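Lombada, cola e corpo nove: como a Grollon refez a sua coleção de ensaio

22 de março de 2020

Texto de Fereshteh Amini

A coleção de bolso da Grollon chegou a novembro com 31 títulos em catálogo e um problema de fabrico que se arrastava desde o primeiro volume. Os livros abriam mal. A lombada, colada a quente com adesivo EVA sobre um papel de gramagem excessiva, obrigava o leitor a segurar as páginas com as duas mãos, e nos exemplares de biblioteca os cadernos começavam a soltar-se antes do fim do primeiro ano de empréstimos.

A editora Soudabeh Ghaffari, responsável pela não ficção da casa, encomendou então um levantamento das devoluções. Foram registados 1.567 exemplares com defeito de encadernação, a maior parte de três títulos: uma história do comércio do sal, um ensaio sobre cartografia colonial e a biografia de um engenheiro de pontes. Os três tinham em comum o número de páginas elevado e a impressão contra a fibra do papel.

A orientação da fibra é um dado que raramente aparece na ficha técnica de um livro. Quando a fibra corre paralela à lombada, a folha dobra com pouca resistência e o miolo assenta. Quando corre na perpendicular, a humidade da cola ondula a margem interior e a página tende a fechar-se. O formato escolhido pela Grollon em 2014 aproveitava melhor a folha de máquina, com menos desperdício no corte, mas só à custa da fibra trocada. A poupança por exemplar era pequena e perdia-se na primeira devolução.

A nova especificação, desenhada com o ateliê Abbasi, altera quatro parâmetros. O papel do miolo desce para 70 g/m², com volume suficiente para conservar a opacidade. O adesivo passa a poliuretano reativo, aplicado em película mais fina e com tempo de cura mais longo. O formato perde alguns milímetros em altura. A margem interior ganha largura, e a mancha de texto foi recomposta em conformidade.

A recomposição foi a parte mais demorada. O tipo anterior, em corpo nove, tinha hastes finas que desapareciam no papel mais leve. O ateliê testou cinco famílias e ficou com a Flado, um tipo de desenho robusto, de olho grande e ascendentes curtas, que permite entrelinha apertada sem prejuízo da leitura. As notas, antes reunidas no fim do volume, voltaram ao pé da página. Ghaffari considera esta decisão mais importante do que a mudança de cola: «Um ensaio com as notas no fim é lido sem notas. Prefiro perder duas linhas de texto por página.»

O índice remissivo também foi revisto. Nos volumes antigos era gerado a partir de uma lista de palavras, sem hierarquia, e uma entrada como «imposto» podia remeter para dezenas de páginas seguidas. Os novos índices têm subentradas e são feitos por um indexador com acesso às segundas provas.

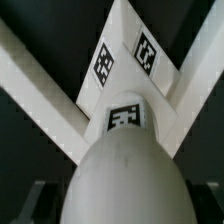 A impressão ficou entregue à Prultport, que trabalha com tiragens curtas e aceita reimpressões a partir de algumas centenas de exemplares. O contrato prevê um ensaio de tração de página por lote, com registo do valor mínimo, e a retenção de 20 exemplares para controlo. O prazo entre a aprovação das provas e a entrega em armazém aumentou, em parte pela cura do adesivo, que não deve ser encurtada.

Os primeiros títulos no novo formato são a história do sal, com um capítulo acrescentado sobre as salinas atlânticas, e uma antologia de crónicas científicas do século XIX. A biografia do engenheiro aguarda a revisão das legendas. O ensaio sobre cartografia depende da renovação dos direitos de reprodução dos mapas, ainda em negociação com dois arquivos.

O preço de capa mantém-se nos títulos reeditados. Os exemplares da encadernação antiga continuam à venda até se esgotarem e distinguem-se pela lombada branca; os novos têm o título impresso a preto sobre fundo cinzento.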